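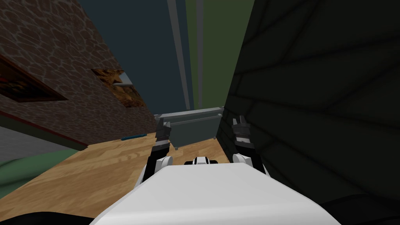 The white robot in its simulated room, both grippers open and the gray box straight ahead.

I'd been promising Érica Bragança I would come see her robot build since January, and on 2022-07-08 I finally got in the car and drove to Pluvthorpe. It's 217 miles door to door from my place. I stopped twice for coffee and once because I'd missed the exit while yelling along to the radio.

The workshop is called Mendonça and it's a shared space behind a tile store. Members pay by the month and get a shelf, a key and a say in what color the bathroom gets painted (a sore subject, so I didn't ask twice). There are 9 benches. Érica has the one by the back door, which she loves in summer and complains about the rest of the year.

I thought I was going to spend the day looking at motors. Nope! We spent most of it in front of her monitor, because the project, which she calls Uver, lives in a simulator first. She wants two arms that can pick things up in a normal messy house, and she'd much rather have them run into a wall that doesn't exist. Having paid for a replacement gearbox on my own little rover last year, I get it.

The room she built for it is great. One wall is brown flagstone, with pictures hung on it and a dark red trim along the bottom, and the floor is light wood with the grain showing and everything. There's a green rug with soft rounded edges off to the left that I would happily buy for my living room. Then on the right there's this huge dark green wall that comes up really close, and the right gripper hangs just in front of it. I said it looked tight. She said tight was what she was after, since her own hallway is no better.

The job she was working on was getting Uver up to the gray box with the lid at the end of the passage. It has little short legs and an overhanging lid, and later on she wants the robot to lift that lid by the rim. For now the box is plain gray with no texture on it at all. She spent her time on the stone, she told me, and ran out of patience before she got to the furniture. Fair enough!

She let me drive for a while with a game controller. I was terrible. Left stick is the base, right stick is whichever arm you've picked, and I kept forgetting which arm I'd picked. My longest clean run was 206 seconds and then I put an elbow into the green wall. Érica resets the whole thing with one key and I got to know that key very well.

After lunch (empanadas from the place across the street, get the spicy ones) she showed me the log. She's on run 421, and every one has a note beside it. Some of the notes are useful, like "wrist turns too late." A lot of them just say "ugh."

We did get to some hardware in the end. She has one shoulder joint printed and sitting on her shelf, and I got to turn it by hand – smoother than I expected for a print, with a bit of play if you wiggle it sideways. The motor controller is a Jultent board she bought secondhand from another member, and she's still waiting on the right connectors. I offered her the spares in my garage and then couldn't remember if they were the 4-pin kind. They weren't, I checked when I got home.

If you want to visit, message the workshop first, as the front door stays locked and the bell is hard to hear over the table saw. Parking is free behind the tile store. Bring a sweatshirt if you're going to sit near the AC, and bring your own mug – I drank my coffee out of a measuring cup.

I'm going back once the first arm is wired up. Érica says fall. I've told her I'm bringing my own controller.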